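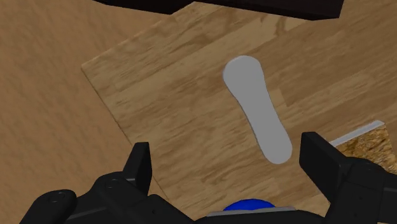

gray bone-ish shape on the boards

Stitham Dog Owners Board > Behavior and Training > Crate at night, 13 weeks old, going nuts

pradermom
Apr 27, 2013
Hi all, long time reader, first time posting. We have a 13 week old beagle mix named Waffle and nights are killing us. During the day she goes in the crate fine, naps with the door open, eats in there, whatever. At bedtime it's a different dog. She screams. I mean SCREAMS, the neighbor has mentioned it twice. Last night I caved after 30 minutes and slept on the kitchen floor with my hand through the bars.

My husband says let her cry it out and she'll learn. My mother in law says put her in bed with us and be done with it. I don't like either one. What did you all do?

She's out for her last pee at 10:30, water up at 9, crate is in the kitchen.

hound_pile
Move the crate. That's my whole answer lol. Kitchen is where the people are in the day and then at night the people vanish and she's alone in the dark with the fridge humming. Put it next to your bed, on a chair if you have to so she can see you. Then a foot or two toward the door every few nights once she's sleeping through.

We've done this with four hounds and the worst one took 8 nights.

LietteF
Seconding the bedroom. I'm Liette Fraser, I run the puppy class over in Sornonau, some of you know me from there. A pup that age has only been away from her litter a few weeks and she has never in her life slept by herself. Please don't let her scream for half an hour. It's miserable for her, and what she gets out of it is that the crate is a place where she panics.

Also, she may need to pee! Lots of them can't hold it all night yet. If she wakes up and fusses, carry her out on leash, no talking, no playing, one minute on the grass, back in. Boring as you can make it.

boychuk77
I'm going to be the bad guy. We let ours cry it out. Three nights, done, and he's a happy normal dog who walks in there on his own. Everyone acts like you're torturing them. If you go down every time she yells you're teaching her that yelling works, and now you've got a dog that yells at 2am until she's five.

hound_pile
That's not what Liette said though? She said take the dog out to pee

boychuk77
She said don't let her scream. How do you do that without going to her?

LietteF
You start with her close enough that she doesn't get going in the first place. A little grumbling and shuffling around, sure, leave her be and give it a couple minutes, most of them flop down. Full panic is something else and you can hear the difference. I've met dogs who quit after three nights and were fine. I've also met ones who bent the crate door and cut their mouths up, and those take months to undo. You don't know which one you own until you've tried it.

pradermom
Okay this is helpful. Thing is our bedroom is upstairs and it's carpeted and she is NOT reliable. Also my husband is a light sleeper and has to be up at 5. Could I sleep downstairs with her instead? There's a couch in the next room, I could put the crate right by it.

hound_pile
Couch is great. Did that with our second one. Your back will hate you.

Magdy Alaoui
Couch worked for us too. We had a Boychuk crate (no relation to our friend above I assume) and threw an old sheet over the top and three sides. Made a big difference with the streetlight coming in. I would leave the front open so she can see you, and check that she doesn't pull the sheet in through the bars. Ours ate a corner of it and we had a stressful day waiting on that.

How much is she sleeping in the day? When ours was tiny he was up all evening with the kids and by bedtime he was completely wired. We started making him nap after supper and the nights got better the same week.

pradermom
Oh that could be it. The kids are all over her from supper until they go up. She gets the zoomies at 9 and bites everybody's socks and then I put her straight in the crate.

LietteF
There you go, that's an overtired puppy! Nap at 7, crate or pen, kids somewhere else. Then a quiet sniffy walk around the yard and something to chew before bed. A smear of wet food on a mat, or her last bit of kibble tossed in the crate one piece at a time. Feed it through the side if she'll lie down for it.

And practice the bedtime part in daylight. Same words, lights off, you sit down on the couch, door shut for ten seconds, open it before she says anything. Do a bunch of those. It's dull and you'll feel silly.

boychuk77
I'll give you the nap thing. Ours was a monster without one.

tansy_and_co
Can I ask about the bed idea since no one did? Ours slept in the bed from night one and never had a problem. Not everybody needs a crate.

Magdy Alaoui
Sure, if you want a dog in the bed forever and she's housebroken. 13 weeks on my mattress, no thank you. Plus at some point she'll have to be in a kennel at the vet or the groomer, and it's nicer if she already thinks a crate is a decent place to be.

tansy_and_co
Mine goes to the vet fine. Just saying there's more than one way to do it.

hound_pile
if you go that route get the waterproof mattress cover first. ask me how I know

pradermom
Update after two nights on the couch. Night one she fussed for maybe five minutes, I stuck my fingers in and she went to sleep on them. Up once at 2:40, peed, went right back in. Night two no fingers, up once. I gave her the nap after supper both days and the kids were mad about it but they'll live. Husband is now saying it was his idea.

How soon do I start moving myself back upstairs?

LietteF
Give it a full week of good nights. Then scoot the crate away from the couch a little at a time, and only go up once she's sleeping with you out of sight. If it falls apart go back a step. And drop the water rule to 8 if the pee trips keep up, but make sure she's getting plenty earlier.

boychuk77
glad she's sleeping. still think she'd be done by now my way

hound_pile
of course you do

pradermom
Does anybody have a crate pad she can't shred? She started on the zipper this morning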